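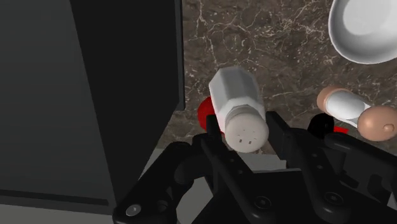
Wrist view, simulated kitchen counter, salt shaker between the gripper fingers.

3 min read

Scene and controller inspection, kitchen counter set, build 403
Site: Sturport. Planner: Munum. Checked by: Ronaldo Lacson, March 23, 2018
Marks: OK, FIX, or HOLD (needs a second person)

1. Assets and collision shapes

1.1 All meshes load with no missing textures. OK
1.2 Collision hulls match the visible meshes. FIX
Comment: the shaker hull is a plain cylinder and the mesh is octagonal with a narrower threaded neck. Fingers close on the hull and stop early on the neck. Split it into body, neck and cap.
1.3 Rolling pin handles and barrel are one rigid body. OK
1.4 Masses filled in for every movable object. FIX
Comment: the spatula still has the default mass. Stavport had the same fault in their copy.

2. Grasp control

2.1 Finger force limit read from the config file, not the code. OK
2.2 Contact reported on both fingers before the lift state starts. HOLD
Comment: the state machine accepts one contact if the other finger has stopped moving. I'd like both. Someone who knows why it was written that way should look before I change it.
2.3 Controller keeps to its 100 Hz loop while rendering is on. OK
2.4 Tilt of the held object is passed to the place planner. FIX
Comment: it is passed, but in the wrist frame. The planner reads it as world frame.

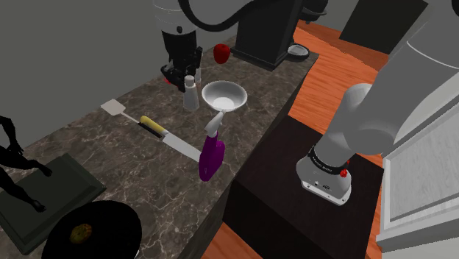

3. Planning with two arms

3.1 Each arm is in the other arm's collision model. OK
3.2 Cables included as obstacles. FIX
Comment: no cable geometry at all in the planning scene. A rough capsule chain would do for now.
3.3 Black pedestal and cabinet block both padded. OK
3.4 Planner fails cleanly when no path is found. OK
Comment: ran the Durán test list, 2,095 queries. 362 came back with no path and every one of those returned the proper code. No hangs.

4. Perception

4.1 Object labels stay fixed when one item hides part of another. FIX
Comment: two white shakers, one partly behind the other, swap labels when the nearer one moves. The tracker uses colour and size only. Add last known position.
4.2 Bowl and plate told apart. OK
4.3 Knife blade segmented along its full length. HOLD
Comment: fine in most views. At low angles the mask ends before the tip. I don't want the planner using it until the mask is right.
4.4 Depth on glossy surfaces. OK
Comment: the purple spray bottle is fine. Simulated depth is clean anyway, so this line says little about the real sensor.

5. Logging and tools

5.1 Scene seed written to the log header. OK
5.2 Replay gives the same joint path as the live run. OK
5.3 Viewer shows the active state name. FIX
Comment: shows the previous state until the next redraw.

Open before the next build: 1.2, 2.4 and 4.1 first. 2.2 and 4.3 stay on hold until a second check is signed. The rest can go in any order.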